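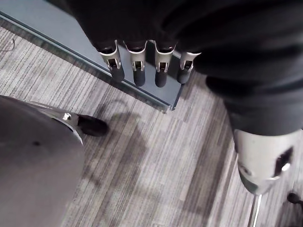 Main articulée Skernolero, réf. 3314
Fabricant : Arnska. Distribution, intégration et maintenance : Van Wyk, site de Zoltuvley.

La Skernolero est une main à cinq doigts destinée aux bras de robots humanoïdes, montable à droite ou à gauche. Elle est prévue pour la préhension d'articles de petite taille et de forme régulière : tubes, boîtes, flacons, sachets semi-rigides. Elle est vendue seule, par paire, ou montée sur bras avec faisceau et coffret de commande.

Démonstration sur site

La main est visible en fonctionnement à l'atelier de Zoltuvley lors des journées de démonstration. Le programme comprend deux postes : la prise d'un article isolé sur table et la prise en rayonnage parmi des articles voisins. Le second est le plus exigeant, car la trajectoire d'approche doit tenir compte des produits adjacents et de la profondeur de la tablette. Les produits employés sont des articles du commerce, sans marquage ni repère ajouté.

Les opérateurs commentent chaque séquence et répondent aux questions entre deux essais. Les échecs de prise ne sont pas retirés du programme ; la pièce est remise en place et l'essai repris avec les mêmes réglages.

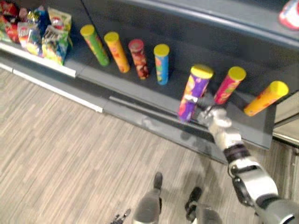
Prise d'un tube violet près du bord avant de la tablette inférieure.

Caractéristiques

Masse de la main nue : 336 g
Commande : position et effort, par doigt
Mémoire de prises : 6 profils enregistrables
Montage : bride à vis, adaptateur en option (réf. 3246)
Manchon textile pour avant-bras : en option, lavable après dépose

Les profils de prise se chargent depuis le coffret. Chaque profil fixe l'ouverture initiale, l'ordre de fermeture des doigts et le seuil d'effort. Pour les emballages cylindriques en carton, Van Wyk livre un profil préréglé avec seuil bas. Il doit être vérifié sur les articles du client avant mise en service, les parois variant d'un lot à l'autre.

Le pouce se règle séparément. Sur un objet haut et étroit, une opposition trop basse fait basculer la pièce au levage ; il convient de remonter le point de contact avant d'augmenter l'effort.

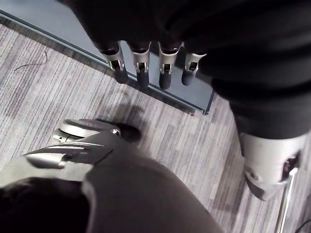
Peut-on remplacer un bout de doigt sans démonter la main ?
Le bout de doigt se change seul, à l'aide de la clé fournie. Un étalonnage du doigt concerné est ensuite nécessaire ; il se lance depuis le menu de maintenance du coffret.

Mise en place d'un poste de test

Pour un essai dans vos locaux, prévoir un plan de travail stable et un sol plan. Les câbles doivent rester hors de la zone d'évolution du robot. Les surfaces très réfléchissantes sont acceptées, mais elles demandent un réglage de l'exposition des caméras et, si possible, un éclairage diffus. Placer les articles à portée du bras sans extension complète du coude. La première prise se fait à vitesse réduite, main ouverte, avec
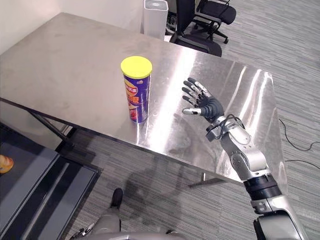
arrêt avant contact pour contrôle de l'alignement de la paume. Si l'écart est correct, la fermeture est autorisée depuis le coffret et la séquence peut être enregistrée. En cas d'écart, corriger la position du poignet et non celle des doigts.

Le compte rendu d'essai est remis au client avec les profils utilisés. Il reste valable pour la version logicielle indiquée en première page.

Prochaine démonstration à Zoltuvley : 10/10/24, sur inscription auprès de Van Wyk.

Commentaires

atelier_nord
Vue en démonstration au mois de mai. Le poste rayonnage est le plus instructif. J'aurais aimé voir des sachets souples, pas seulement des tubes.

Van Wyk, service technique
Les sachets souples demandent un profil spécifique. Vous pouvez apporter vos articles le jour de la visite, en le signalant à l'inscription.

mecatro59
L'adaptateur 3246 est-il compris dans la version montée sur bras ?

Van Wyk, service technique
Il est compris. Il n'est à commander à part que pour la main seule ou la paire.

Recevez les dates de démonstration par courriel : inscrivez-vous à la lettre d'information. Désinscription possible à tout moment.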